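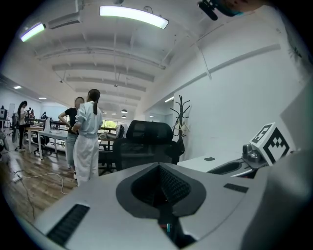 Questions about our fitted wardrobes and sliding doors

Folach makes fitted wardrobes to measure, with hinged or sliding doors. We collected the questions that customers ask most often by phone and in the Jarnwood showroom. If your question is missing, please write to us.

Can you build a wardrobe under a sloped ceiling?
Yes, we do this often. The side panel is cut to follow the slope, and the doors in the low part are hinged. Sliding doors need a straight track at the top, so they can only be used in the part where the ceiling is level.

What depth do I need for hanging clothes?
Clothes on a normal hanger need a full-depth cabinet. If your room is narrow, ask for the pull-out rail, where the hangers face the door. It holds fewer clothes, but you can see each piece when you pull the rail out.

What is the difference between Umano and Chisholm?
Umano is the range with sliding doors and no visible handles. Chisholm has hinged doors with a frame around the panel, and you choose the handles yourself. The inside parts are the same in both ranges, so a drawer from one will fit in the other. Many people ask this after they already ordered, and the answer is still yes.

My floor is not level. Is it a problem?
Usually no. The base stands on adjustable feet which can take up 40 mm of difference. When the difference is bigger we must build a small platform first, and this is a separate line in your quote.

Do I have to remove the baseboard?
Only behind the wardrobe. Our fitter can cut it on the day, but please tell us before, because he does not always carry the right saw. We do not paint the cut ends.

Who takes the measurements?
For a first price, your own measurements are enough. Measure the width in three places (floor, middle and ceiling) and send us the smallest one. Before production, Euan Matheson or another fitter comes to measure again, and we work only from his numbers. The visit is free if you order.

How long does it take?
After you approve the drawing, production takes 14 working days for white and oak finishes. Painted doors need longer, and in July the paint shop is closed, so orders with painted doors wait until it opens again. Fitting takes one or two days.

How much weight can a shelf hold?
A standard shelf up to 80 cm wide is meant for folded clothes and bed linen. For books or tools, please ask for the thick shelf — it looks a little heavier, but it does not bend in the middle.

The sliding door makes noise. What should I do?
First vacuum the bottom track. Hair and small stones are the usual reason. Then look if the door stands straight against the side panel. There is a screw near each lower wheel, and a half turn is normally sufficient. Please do not put oil in the track, it collects dust.

Can I add drawers later?
Yes. The side panels are drilled already. Send us the order number and the inside width, and we will check what fits. Oak finish can be slightly different from the first delivery.

Last updated August 14, 2018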